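September, 7:40 am – dye bench, Niralell wool, second bath

Filled the big pot to 18 L from the rain tank and left it to come up slowly. Niralell skeins went in at 255 g dry weight, scoured last night, still damp. Yesterday's bath came out too grey for the Clarnunico order, so I've cut the iron back to 2 g and left the alum as it was.

Colour at one hour: a warm tan, a bit flat. Held the bath at 80 degrees and turned the skeins by hand every ten minutes. The thermometer on the left burner reads low again, so use the other one.

After lunch I went through the swatch book for the tan-on-black pattern. The Mustuvon card is the closest match. Our tan is still slightly pink beside it in daylight, less so under the tubes.
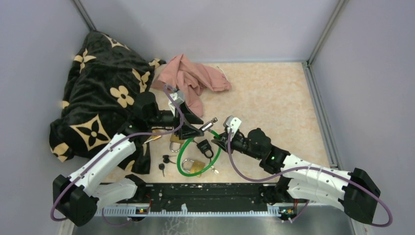
Black blanket with tan flowers and diamonds, folded in a heap.

Rinse took four changes of water before it ran clear. Skeins are on the rack by the back door – please don't move them into the sun.

Stock: 1,765 g of undyed Niralell left, and around 230 g of alum. Need to reorder alum before the next lot. The Âu silk can wait.

Tomorrow: same bath, no iron at all, one small skein only. Check pH before the wool goes in. I forgot today.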